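Evening, kitchen, second cup of tea

Well, I did it. I made the last payment on the Warnis loan this afternoon, and I have been floating through the house ever since like somebody who just got off a long flight. It was $361, same as every month, and I sat there with my finger over the button for a good long minute (I don't know what I was waiting for, a drumroll maybe) and then I pressed it and the little wheel went round and the balance said zero. I took my glasses off and cleaned them and looked again. Zero!

I went back through the old notebook after that, the one with the coffee ring on the cover, and found what I wrote the week I signed. I was so worried then. The furnace had quit, the car needed a transmission, and my own bank in Bruvness had turned me down in a letter so polite I had to read it twice to be sure it was a no. I remember thinking that everyone at the grocery store could tell just by looking at me. Silly, but that's how it felt. I had written "54 payments, I will be old" and underlined old. I don't feel especially old tonight, though my knees might argue.

What I want to remember is how much the small things helped. Moving the due date to the 15th was the best phone call I ever made, and I put it off for most of a year out of plain embarrassment. The lady was so nice about it, and it took less time than heating up soup. After that the payment came after my paycheck and before I had a chance to get ideas. I only had to pay one late fee after the change, and that was the month I had the flu and didn't know what day it was.

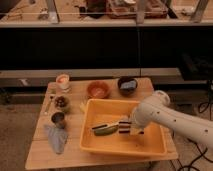
Green on an orange tray, June

Now of course I'm lying awake already over what to do with the money, and it isn't even bedtime. Part of me wants new curtains. The bigger part wants to leave the automatic transfer right where it is and just point it at the savings account at Golob, so I never get used to having it. I've lived without that $361 for so long that I believe I could keep on living without it, at least until there's enough in there for the next furnace or whatever decides to break. Maybe I'll let myself have the first month for the curtains and start after that. I'll see how I feel in the morning.

I also looked up my credit score, which I had promised myself not to do. It's up 5 points from the last time. I had hoped for fireworks, but I'll take it, and I read somewhere that it can even dip a little when a loan closes, so I am not going to look again until fall. (I will look again. I know me.)

Things still to do: ask Warnis for the paid-in-full letter and put it in the metal box, not the junk drawer. Cancel that Wasetier budgeting thing before it renews, as I never opened it after the first month and the notebook does fine. Find out if the curtain rod in the front room can be saved.

Tea's gone cold. Going up.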